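Skastum's hand-held gripper went back on the bench this month, and I finally got to look after it properly (my favorite job!). Jean Strachan keeps the log, and it said 3157 cycles, so we weren't waiting for 4000.

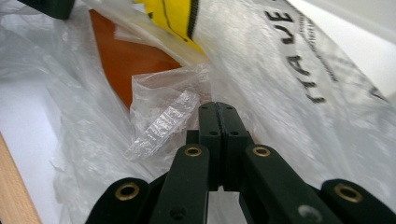

I wipe the finger pads first, then check each pivot for play. Two of the links felt stiff to me, so I backed the screws off a touch and tried again.

Plastic bags are our usual test after a service, thin stuff that shows up any misalignment fast. 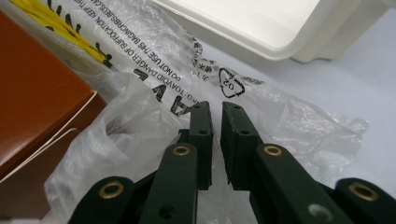
Fingers up against a printed clear bag.

Cempaka Saragih wants the pads swapped every 40 days. I'd go longer, but we'll see what Fondon says about spares.

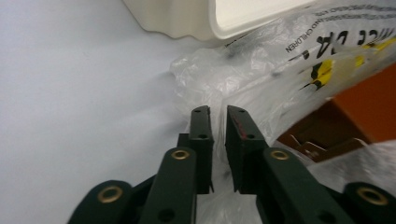 Page last changed: July 2022

If yours pinches off center, start with the pivots and bring it over to me.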